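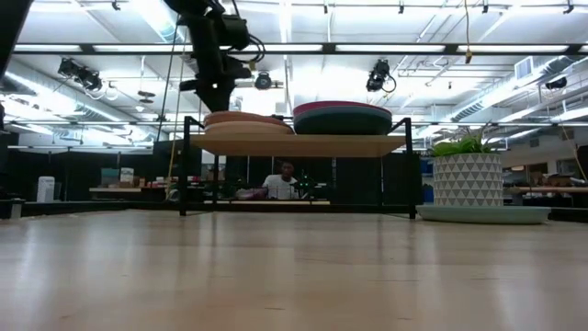
Workshop Tips: Planning the Purchase of a Tabletop Robot Arm

Print this page | E-mail this page

The equipment advisory office at Brusitz receives regular requests from member workshops that wish to buy a first robot arm for light handling work, such as moving dishes, small boxes or parts on a bench. The following guidance applies to tabletop arms only. Members considering floor-mounted machines should contact the office before requesting prices.

Start with the task. Write down which objects the arm is to handle, the heaviest of them, and the highest and lowest surface it must reach. A stack of plates on a small shelf makes different demands from a single plate on a flat table. The gripper needs clearance above the stack, and the rim of one plate may sit close against the rim of the next. Suppliers quote more accurately when they receive these measurements in writing.

Price the gripper separately. Many quotations cover the arm alone. Ask whether the gripper, its mounting plate and its cables are included, and whether spare finger pads can be ordered singly. The office suggests setting aside 300 dollars for pads, fasteners and cable ties in the first year. Workshops that handle glazed or curved dishes should expect to replace pads more often.

Measure the bench and what stands over it. Arms may be fixed to the table, to a stand or to an overhead beam. An overhead mounting leaves the tabletop free, but the beam must be rated for the load and the work must be signed off by a qualified person. Obtain a price for this before the arm is ordered - at the Ondrejka workshop the beam work was quoted afterward and the purchase was delayed until May.

Plan the cables. Measure from the controller to the farthest point the arm will reach, following the route the cable will take, and allow slack for turning. Loose cable should not hang where it can catch on a shelf leg or a dish. Clips and sleeves are inexpensive and are best bought with the arm.

Cameras belong in the first budget. If the system is to find objects by sight, list each camera, its mounting and its cable as separate lines. Check the table under the room's usual lighting. A glossy surface or a bright ceiling fixture can produce reflections that interfere with detection, and a matte mat is cheaper than new lights.

Buy practice objects. Inexpensive plates and bowls in several colors and sizes will serve for setup. Keep them apart from dishes used for food.

Compare at least 3 quotations. Each should state delivery, installation, training and the length of the warranty. Kazimír Sokol of the Zallau workshop has prepared a comparison sheet, which members may request from the office. Enter service charges on the sheet even when the first year is free.

Allow 6 weeks between delivery and regular use. Staff time for setup is a real cost and should appear in the budget.

Questions about this page may be addressed to Anselmo Arruda, equipment advisory office.

Contact us | Copyright Brusitz Equipment Advisory Office | Back to top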